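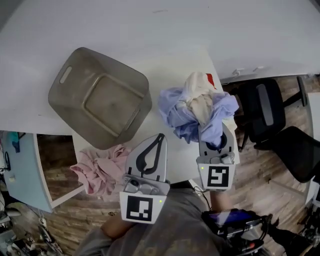
August, 10 a.m. Laundry table, second go

Andri wants the basket flipped over at the start of every round, so the sorter has to right it before anything goes in. I don't see what that gains us. It costs time and the bottom collects dust, which then ends up on the clean shirts. Wiped it with a damp cloth, no great difference.

Pink garment keeps creeping towards the table edge. Moving the pile in a hand's width would fix it, I think, but Aurelia K. says leave it for 6 rounds and see. Fine.

Pale blue shirt and the cream thing still get grabbed as one lump. The Mösli sheet calls that "one item". It's two. I've logged it as 2 and put my initials by it.

To do: ask Odair who wrote the sheet. Fold times not worth quoting yet.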